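Salo Glove Tracking: Data Card

Maintained by: Anitha Achari, Limero
Version date: Wednesday, November 3, 2021

Summary

Salo is a set of 400 short recordings of one-handed tabletop work, made to test software that estimates the position of the hand from two sources: a wired sensor glove and the printed markers fixed to its back. It is released together with Prulel, the tool that aligns the two streams and writes one pose file for each recording.
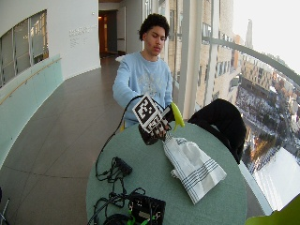

Figure 1. Glove with square marker, right hand; striped towel on the table.

Contents

Each recording holds colour video, raw glove readings and the merged pose file. Two recordings were withdrawn after a clock fault, leaving 398 in the present release. Of these, 200 form the training part and 50 are kept back for testing; the remainder may be used freely. File names follow the order of capture. 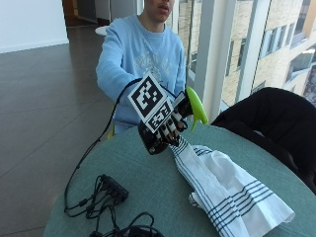
Reading time: 2 minutes

Marker handling

Where both markers on the cube are in view, Prulel solves for them jointly. Where only one is found, it falls back on a single-marker solution and lowers the confidence value – users should read this field before filtering. Fingers hidden behind a held object, such as the spray bottle, are taken from the glove readings alone.

Known limits

Strong window light can weaken marker detection. Object pose is not supplied. A corrected clock module, prepared with Ofori, is planned for December.

Requests for access should be sent to the maintainer in writing.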